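I finished my second tube of the Harju barrier cream last Sunday, so I think I can write about it now with some experience. My skin is dry on the cheeks and normal on the forehead, and it becomes red very easily when the heating is on. I am 37, and I started to use "serious" creams only a few years ago. Before that I used whatever my mother had in the bathroom.

The texture first. It is thick when it comes out of the tube, almost like a paste, and on the first evening I used too much and looked as if I had put on a mask. A piece the size of a pea is enough for the whole face. I warm it between my fingers and press it in, and I do not rub. If you rub, it makes small white rolls on the skin, especially on top of a serum with a lot of silicone. With a watery serum I did not have this problem.

It has no perfume. There is a light smell, something like oats or raw flour, and it goes away after a few minutes. My sister says she smells nothing at all.

I compared it for 13 evenings with the Vinisstead night cream, one on the left side of my face and one on the right. I know this is not science, but I was curious. The Vinisstead is nicer to apply. It sinks in faster and it leaves a soft, powdery feeling which I like very much. But in the morning the Harju side was more comfortable, and I did not have the tight feeling beside the nose. The redness was also calmer on that side, though the difference was small and maybe only I could see it. My husband looked at me under the kitchen lamp and could not say which side was which.

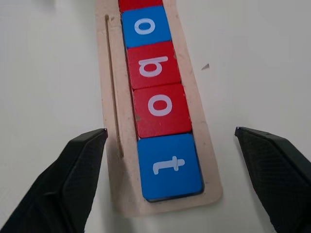 Under makeup I have to be more critical. I tried it in the morning three or four times, and my foundation moved around by lunch. If I waited 37 minutes (I did it once, with a timer, because I was at home anyway) it was much better, but who has so much time before work? For the day I went back to my light lotion from Bestedum, and I keep the Harju for the evening. On days without makeup I use it in the morning too, in a very thin layer, and then sunscreen over it. My mineral sunscreen spreads well on it. The other one, a gel, did not like it and became patchy on the chin.

About pimples: I had two small ones in the first week, both on the jaw. I have them every month in the same place, so I do not blame the cream. If your skin is oily I would still be careful, since it is a rich product, and I would begin with every second night.

I also used it on other places. On the hands it is good but too expensive for this purpose. On the elbows it did very little, I need something with urea there. On the lips it is surprisingly nice, it stays longer than my balm, although the taste is a bit bitter if you forget and lick them.

The packaging is my main complaint. The tube is metal, it looks pretty on the shelf, and after one month it gets cracks in the fold. Mine opened at the corner and the cream came out into my travel bag. For the second tube I put tape on the fold from the beginning. Also the cap is very small and round, and I dropped it behind the sink two times. I wrote to the company about the crack and they answered politely after 5 days and sent me a small sample of their cleanser, but no new tube.

The price went up in August, which I was not happy about. I bought both of mine at Matarcombe, where you collect points, and with 1000 points you get a discount on the next order. Without it I am not sure I would have bought the second one so quickly. One tube lasts me a little more than two months with evening use only.

Will I buy it again? For winter yes. In the warm months it is too heavy for me, and I will probably finish the Vinisstead then, as I have still half of the jar. I give it four stars out of five. The missing star is for the tube.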